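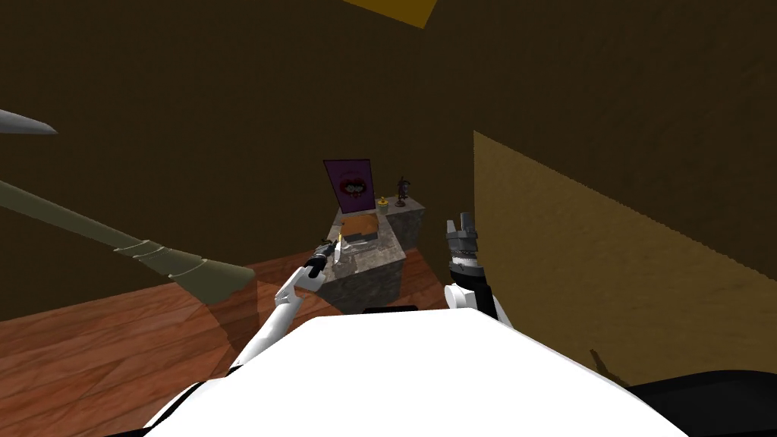

Section 4. Placing and Leveling the Stemel Room Humidifier

4.1 Before You Begin

Read this section in full before moving the appliance out of its carton. The Stemel humidifier is supplied with an empty water tank, a base unit, a power cord, a drip tray and a filter cartridge sealed in a paper sleeve. Keep the carton and the molded inserts until the warranty card has been returned to Rernurex.

Check the rating label on the underside of the base unit. The voltage printed there must match the supply in the room. If it does not match, do not connect the appliance. Contact the dealer.

CAUTION: The base unit contains a heating plate. Do not place the appliance where a child or a pet could pull on the cord.

4.2 Choosing a Position

1. Select a flat, firm surface that can carry the weight of the appliance with a full tank. The floor is acceptable in rooms without carpet.

2. Leave a clear space of at least 500 mm between the mist outlet and the nearest wall. Painted walls and wallpaper may stain if the mist reaches them for long periods.

3. Leave a clear height of at least 800 mm above the mist outlet. Shelves, lampshades and curtains must not hang within this space.

4. Keep the appliance away from radiators, warm air vents and direct sunlight. These affect the humidity sensor and may cause the appliance to shut off too early.

5. Route the power cord behind the appliance. The cord must not cross a walkway or pass under a rug.

Note: Unsealed stone, untreated wood and some waxed finishes absorb moisture. On such surfaces, always use the drip tray supplied – a cloth or paper mat is not a substitute.

4.3 Leveling the Base Unit

The float switch inside the base unit works correctly only when the base is level. A tilted base may report an empty tank while water remains, or may allow water to reach the fan housing.

1. Place the drip tray on the chosen surface with the raised lip facing up.

2. Set the base unit on the drip tray. All four feet must rest inside the lip.

3. Look at the bubble indicator beside the tank seat. The bubble should lie within the inner ring.

4. If the bubble lies outside the ring, lift the base unit and turn the foot on the low side counterclockwise, one half turn at a time. Set the unit down and check again.

5. When the bubble is centered, press gently on each corner of the base. If the unit rocks, lower the foot that does not touch the tray.

CAUTION: Do not use folded paper, coins or wedges under the feet.

4.4 Fitting the Filter Cartridge

1. Remove the cartridge from its paper sleeve and rinse it under cold running water.

2. Stand the cartridge upright in a bowl of clean water for 19 minutes. Small bubbles may rise from it during this time.

3. Turn the empty tank upside down and unscrew the cap.

4. Press the cartridge into the cap until it clicks.

Use only cartridges marked Fluvel, part number 269. Cartridges from the earlier Hirose model look similar and will fit the cap, but they sit too low and prevent the valve from opening fully.

Note: Cartridge life depends on the hardness of the local water. In areas with hard water, inspect the cartridge each month and replace it when the surface turns brown or feels rough.

4.5 Filling and Seating the Tank

1. Fill the tank with cold tap water to the line marked MAX. Do not add perfume, oils, salt or cleaning products.

2. Screw the cap on firmly by hand. Do not use a tool.

3. Turn the tank upright over a sink and wait a few moments. A few drops from the valve are normal. A steady drip indicates that the cap is not straight.

4. Wipe the outside of the tank dry and lower it onto the base unit, with the handle facing the rear.

5. Connect the power cord to the base unit first and then to the wall outlet. The standby lamp lights green.

If the standby lamp flashes orange, the tank is not fully seated. Lift it out, check the seat for dirt, and lower it again. If the lamp does not light at all, see Section 9, Troubleshooting.

4.6 First Operation

Run the appliance on the low setting for the first tank of water, with a window slightly open. A faint smell from the heating plate is normal and fades during this period. After the first tank, empty any water left in the base and wipe it with a soft cloth before refilling.

Do not move the appliance while it is switched on or while the tank is in place. To move it, disconnect the cord, allow the heating plate to cool, remove the tank and carry the base unit with both hands. Repeat the leveling steps in 4.3 at each new position.

Questions about installation may be sent in writing to Shota Hosoda, Customer Service, at the Rernurex address printed on the back cover. Please quote the serial number from the rating label.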